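I have a pile of magazines on my stairs that's been there since December, so when Yasuo Hirano called and asked if I wanted to come to Skollthorpe and watch a robot tidy up, I was in the car before he'd finished (okay, nearly).

Hirano runs home trials for Trellberg, and he has one rule for visitors: don't help. You would not believe how hard that is! I stood there with my hands in my pockets while two arms worked on the sort of job I do on the way to the kitchen without looking. Pick up the thing, put it on the shelf.

So, can they do it yet? Sort of. His team has logged 1,292 attempts at shelving, and he told me soft, floppy stuff is still the worst of it. A hardback is basically a brick. Anything that bends will bend the moment you squeeze it, and then the arm has to rethink its whole plan – which takes a while, so bring a sandwich.

I asked if I could have one for the stairs. He laughed for longer than I'd have liked and said to ask him again after another 900 tries. Dishes, he thinks, will come sooner than laundry. I'd happily take either, and in the meantime I've moved the magazines up one step.
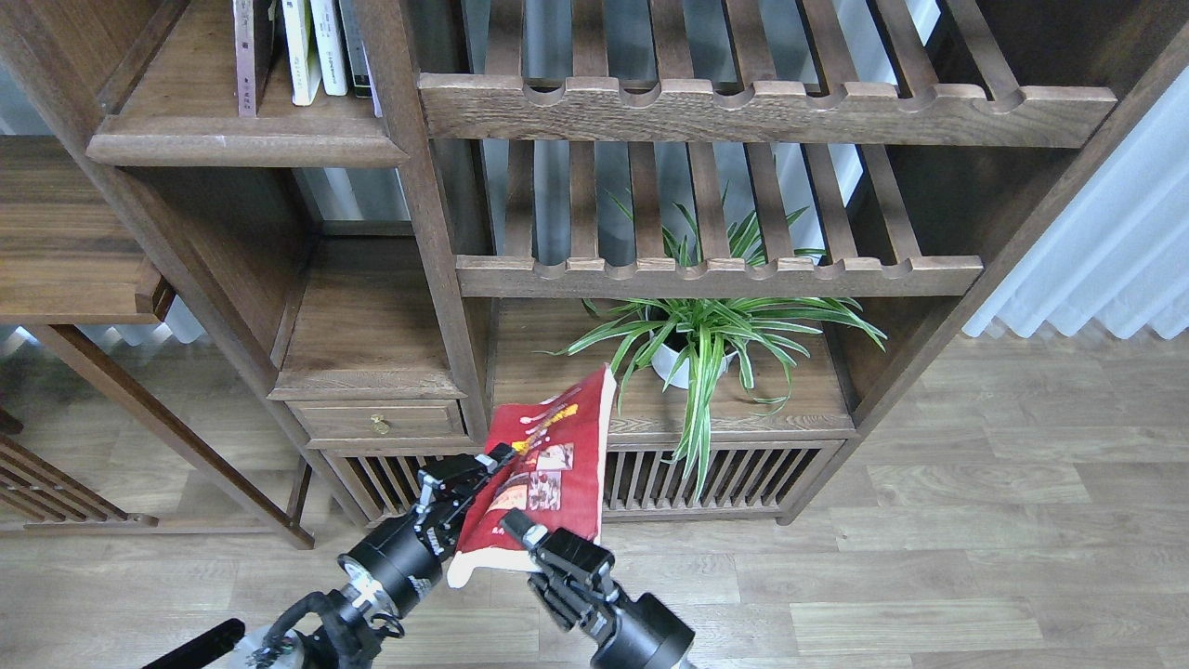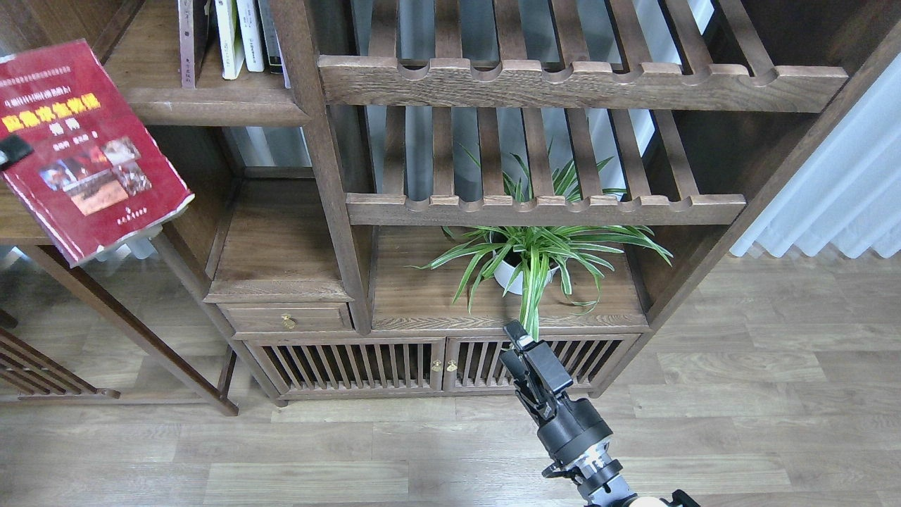
*Shelf duty in Skollthorpe, with the spider plant looking on.*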